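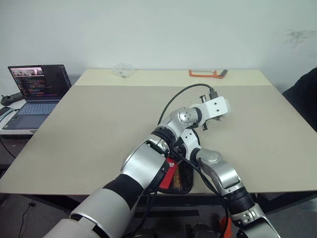 A reader in Grønli wrote to ask whether it is really worth wiping down a painted wall before touching it up, or whether a person can just dab a bit of leftover paint on the mark and get on with the day. She has tried the dab three times in her sewing room, she says, and every time the spot dries a shade darker than its neighbors and catches the light in the evening.

Well, I have been there, and more than once! So let's spend this page on marks, scuffs and smears on painted walls, the kind that turn up behind worktables and desks and along the hallway at elbow height.

Start dry. I know everybody reaches for the wet sponge first (I still do if I'm not thinking), but a soft dry cloth or a clean paintbrush will lift more than you'd expect, and if the mark is dust or pencil you don't want to turn it into gray soup. Brush downward and shake the cloth out as you go.

If that leaves something behind, try a plain white eraser next, the soft kind from a school supply aisle. Rub lightly and in one direction. Melamine sponges are wonderful too, but they are really very fine sandpaper, and on flat paint they leave a shiny patch that will annoy you longer than the scuff ever did. Try one low down behind a door first.

For greasy fingerprints, put a few drops of dish soap in a bowl of lukewarm water. Wring the cloth until it hardly drips. Dab, rinse the cloth, dab again, and then pat the wall with a dry towel. Wash from the bottom up if you are doing a whole section, so dirty water doesn't run down over dry paint and leave streaks. My mother washed walls that way every November in the old house in Drondgate and I thought she was being fussy until I did it the other way around.

Crayon is its own adventure. A dab of baking soda on a damp cloth usually does it, and so does a little patience.

Now, back to the touch-up question. Yes, clean first, and let the wall dry overnight. Stir the old can for a full 5 minutes, right down to the bottom where the color settles. Use the same sort of tool the wall was painted with: if it was rolled, use a small foam or nap roller, because brush marks will show on a rolled wall every single time. Feather the edges out and stop before you think you're done. If the paint is more than a few years old the wall has faded and the can hasn't, and then it is kinder to paint corner to corner and be finished with it.

One more little thing. Write the room and the month on the lid before you put the can away, and keep a spoonful in a small jar with a tight cap. Mine live on the shelf over the washer, next to the good scissors and a box of picture hooks I keep meaning to sort.

Next time, sticky drawers, as several of you in Nirniswood have asked.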